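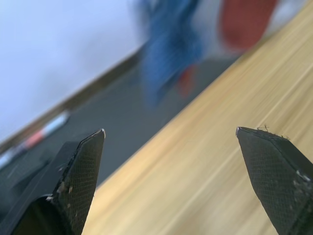 The table, pale end, looking towards the grey.

Hello again! It's January, I've got the big wooden table to myself, and I've finally started going through the knits. If you've been reading for a while you'll know I've been threatening to do this since we moved (and you'll know about the trunk on the landing, which now only shuts if you kneel on it). So this is a small page to go with it, long on me rambling, as usual.

The plan is patchwork. Old knits, cut up and joined into a blanket big enough for the sofa, and anything too small for that goes towards cushions. I got the idea from Loïc Hervieu, who ran the mending evening I went to in the autumn and had a blanket over his chair made from all the family's worn-out jumpers. I asked him so many questions he ended up writing it all down for me on the back of a Vistex delivery note, which is now stuck to my fridge. Flat surface, good light, sort by weight before you sort by colour. I'd been doing it the other way round!

I do like this table for it. It's a lovely honey sort of colour, so you can see what shade a thing is once you put it down, and it's big enough to spread out on without everything sliding on to the floor. My old desk was nearly black and I once sewed a navy sleeve to a brown one on it and didn't notice till the next morning.

Blues and reds are first, mostly as I've got more of them than anything else. Owen wanted greens first, but Owen isn't the one doing the sewing.

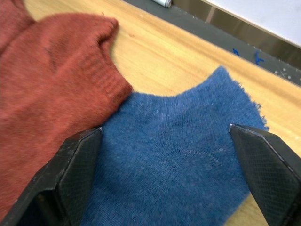 The blue is my favourite of the lot, a proper denim blue, and I don't mind a bit of bobbling on it. I keep going back and forth about whether to shave the fuzz off. Theerawat Limsakul, who I swap yarn with, says leave it well alone until the whole thing is joined up and then go over it all in one go, and he's made far more of these than I have. The raw edges worry me more. I'm going to run a zigzag round every piece before I do anything else with it, and I've bought a 3 metre roll of the Roltodine tape to back the stretchy bits, though I've never used it and would love to hear from anyone who has.

Then there's the rusty red, which I think will sit beautifully next to the blue. I was going to keep them at opposite ends of the blanket, but having had them side by side I've changed my mind completely and now want them touching all over the place. There's a mustard Sira cardigan still in the trunk that might go between them, if I can bring myself to cut it (the buttons are so nice).

Squares are going to be up to 12 centimetres, smaller where the knit has gone thin. More when I've got the first row pinned!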